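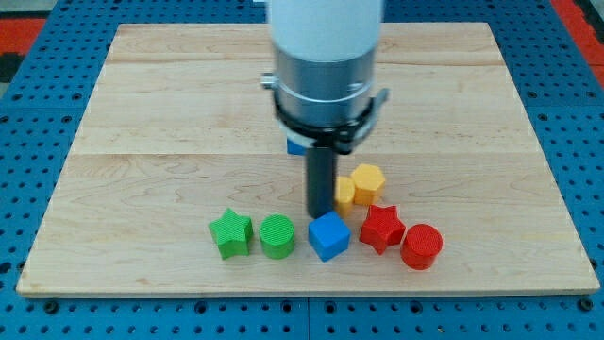

Brightly coloured plastic shape blocks on a wooden board.

ECED 214: Families, Play and the Market
Week 5 handout: What does "educational" mean on a toy box?
Lecturer: Wenche Midtbø
Tutorials: Nizar Darwish, Ngan-ling Tsang

Read this before the tutorial. The slides only cover the second half.

Where we left off

Last week we looked at who buys toys for children under five and who chooses them, which are often different people. A grandparent buys, a parent has dropped a hint, a shop has decided what sits at eye level. The child comes into it fairly late. This week is about the words on the packaging, and in particular the word "educational", which I would like you to stop reading as information.

I should say where I stand. I have taught this unit for 11 years and I have become less patient with developmental claims each time. Some of you will think I go too far. Jonatan Backlund gives the guest lecture in Week 7 and he is kinder to the manufacturers than I am, so you will hear the other side from someone who believes it.

A label with almost no content

Safety claims on a toy can be checked. There are standards for small parts, for paint, for cords and batteries, and a product either meets them or it doesn't. An age grading is partly a safety matter as well. "Educational" sits beside these on the box, often in the same size of type, and borrows some of their seriousness. But what would a product have to do to fail?

Take three phrases from the Skidutwood catalogue, which is on the course page:

"Supports problem solving."
"Encourages fine motor development."
"Helps build the foundations of maths."

Try each of them on a saucepan and a lid. Supports problem solving: yes, the lid has to go on. Fine motor: yes. Foundations of maths: the lid is round and so is the pan, and one is a little bigger than the other. If a claim is true of nearly any object a toddler can pick up, it gives you no grounds for choosing one object over another, and certainly no grounds for paying more.

Look at the verbs too. Supports, encourages, helps, promotes, inspires. None of them commits the seller to a result. You will rarely find "teaches", and where you do find it, read the next line carefully.

Where the idea comes from

Advertisers didn't invent this out of nothing. There is a long and respectable history of teaching materials for small children, going back to the kindergarten movement in the nineteenth century and the Montessori classrooms of the early twentieth. Shape sorters, peg boards and building blocks all have ancestors there. Those materials were meant to be used in a certain order, by an adult trained to present them, in a room set up for the purpose. What happened later is that the objects were sold separately from the method. The word stayed on the object.

This matters when a company says its product is "based on" an educational tradition. Based on which part? A wooden cylinder is easy to copy. A year of teacher training is harder to put in a box.

Case: the Jurnmont stacking set

The leaflet that comes with the Jurnmont set says that children who used it "scored higher on spatial tasks". There is a footnote. If you follow the footnote you get to a summary on the company website, written by a research firm called Clerkano, and that is as far as you get. I asked for the full report and was sent the summary again.

What the summary tells us:

The group was 121 children, recruited through a mailing list of existing customers. Parents were given the set free and asked to use it at home. After eight weeks the children did a set of puzzles, and they did better than they had at the start.

Before reading on, write down your own objections. Most groups find these.

Children get older. Eight weeks is a long time when you are two, and a toddler who has been given nothing at all will usually do better at puzzles by the end of it. Without a comparison group we can't say what the toy added. The summary doesn't mention one.

The families picked themselves. People on a toy company's mailing list are already keen. They may talk more to their children during play, or have more time, or simply more toys.

The test resembled the toy. If you practise stacking and are then tested on stacking, some improvement is to be expected. The interesting question is whether it carries over to anything else, and that is where a great deal of research on training of all kinds becomes disappointing.

The parents were told to play. This is the objection I care about most. Eight weeks of a parent sitting on the floor for a few minutes a day may well do a child good. The leaflet gives the credit to the plastic.

Ngan-ling raised another last year that I had missed. We aren't told how many families dropped out. If the ones who lost interest weren't tested, then we are hearing only from the homes where the thing was a success.

None of this shows that the set is bad. It may be perfectly nice. My own niece liked hers. The point is that the study, as reported, would have come out much the same whatever was in the box.

What the better research does suggest

I don't want you to leave thinking that play is worthless or that nothing is known. Some findings hold up reasonably well, though the effects are usually smaller than the headlines.

Block and puzzle play tends to go along with better spatial skills. "Goes along with" is doing a lot of work there, as a child who is good at puzzles may ask for puzzles. A smaller number of studies assign children to play conditions at random, and some of these find modest gains. Read the Week 5 articles with that difference in mind and mark which kind of study each one is.

The talk around the toy seems to count. When adults use words like "under", "between", "corner" and "turn it round", children pick them up. Several studies of electronic toys find that adults talk less when the toy does the talking. This ought to worry the people who sell talking toys, but I have seen little sign of it.

Simple, open toys do at least as well as elaborate ones in a fair amount of observational work. Be careful with this as well. It is a conclusion that people in our field are fond of, me included, and we tend to wave through evidence for things we already like. Plain wood flatters a certain kind of parent just as a flashing screen flatters another. The Ljungberg range is lovely to look at and its claims are no better supported than Jurnmont's.

A note on cost

A parent at one of our evening sessions told Ingegerd Sundqvist that she felt she had "fallen behind" because she couldn't afford a $200 activity table. Her son was fourteen months old. I bring this up most years. A vague claim does harm even when it isn't false, if it makes a person feel that she is failing at something that was never shown to matter. In placements you will be asked what families should buy. "Whatever he likes playing with" is a respectable answer and so is "the library has a toy section".

Questions to ask of any claim

Who paid for the study, and can you read all of it?
Compared with what?
Was the test much like the toy?
Who was in the group, and who left it?
How big was the difference, in something you could notice at home?
Would the sentence still be true of a saucepan?

For the tutorial

Bring one piece of toy packaging or a printed product page. Second-hand is fine, and please don't buy anything. Copy out every claim on it word for word. Sort them into claims that could be checked, claims that could be checked if somebody told you what they meant, and the rest. Be ready to defend one decision that you found hard.

Nizar's group meets in the ground floor room again, as the heating upstairs hasn't been fixed.

Written task

Choose one claim from your packaging and trace it back as far as you can. Describe what you found at each step, including dead ends. A well-described dead end can earn full marks. The limit is 3,000 words including quotations but leaving out the reference list, and it is a limit, so please don't treat it as a target. Due 20 August 2026 through the course page. Extensions go to your tutor before the due date.

Please don't write to companies pretending to be a parent. Two students did this and one of them is still getting the newsletter.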